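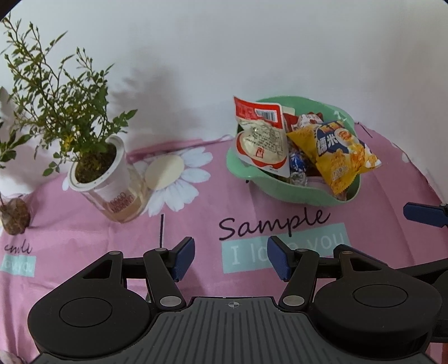 Blue fingertips over the pink tablecloth, snack bowl within reach. Practice table, Grendach Robotics Club.

Friday, a little after four, and the hallway outside the Grendach club room already smells like microwave popcorn. Inside, bags on the floor, somebody's math homework under a laptop. No speech to open the meeting. People come in, drop their coats, pick up a gripper and start.

The job this term is snacks. Pick one up, put it down somewhere else, don't crush it. Sounds like nothing. Try it with two stiff jaws and a soft blue pad on the end of each. A foil-wrapped chocolate ball rolls. A snack bag folds in on itself the second you squeeze. A bowl gets in the way of everything, and the rim is always exactly where your wrist wants to go.

The club enters the Prakix Challenge every year, student teams only, up to 10 to a team. The tabletop round is new. Seven minutes on the clock, 100 points to win, and the organizers don't say ahead of time what will be on the table. So the students dress theirs like a real one. Tablecloth with writing all over it, plants, a bowl of things you would want to eat. A plain white bench is easy, one ninth grader told me, and then you get to the contest and there's flowers everywhere.

Most of the work is done by hand. A student holds the gripper, does the task, does it again. The recordings go to the software crew on the other side of the room, who sort the good tries from the bad and argue over the ones in between. The goal was 300 clean tries before the regional. On the afternoon I visited they were a long way short and pretty cheerful about it.

The arguing is the best part to watch. Does it count if the packet lands on its side? One camp says yes, it's in the bowl, move on. The other camp says the judges at Prakix took points off for that last time and do you want to go through that again. They settle it with a vote. Then somebody reopens the vote.

Two hands is the hard one. Two students, two grippers, same bowl. They bump. They say sorry. One holds the bowl steady while the other goes in for a packet, and for a while the room gets very quiet - then a clatter, then groans, then back to the start.

Parts money comes from Bosetti, a machine shop in town that has backed the club since July. Yeoman Hall lends the room and wants it back by six, tables wiped. The students mostly remeber.

Nobody here talks much about winning. They talk about pads. Softer ones grip foil better but wear out quick, and changing a set eats up half a meeting. A fresh batch is on order. Until then it's the blue ones, and another go at the chocolate.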